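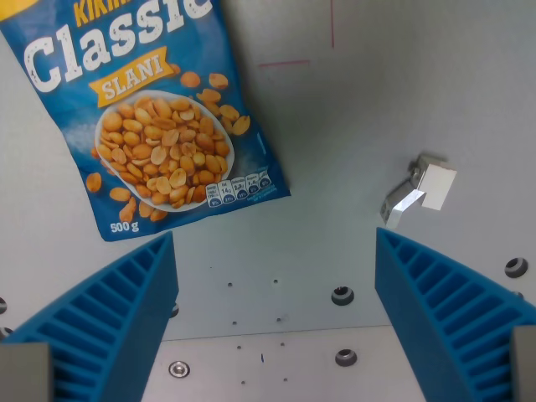
Two weeks in with the Plultholm finger kit, and several of you asked how it's going, so settle in, I've had my coffee!

The fingers come as print files, and I ran ours in blue. The ribs on the inner face are meant to give a little around whatever you're picking up (softer than our old flat pads, bless them).

Bags are my real test, always have been. A 500 g bag of peanuts slumps and slides its weight about, and Kwabena Fiadzo, my partner in all this, picked it as the hardest thing in the cupboard.

First evening: 40 tries, 36 good lifts. Most of the misses came when the bag lay at a slant, and I'd like Plultholm to say something about that in the manual.

The kit was 71 dollars before shipping. Fair, I think, though the screws could be longer.

Next up is the Samon set, once it gets here in May. If you've used it on bags, do write and tell me everything!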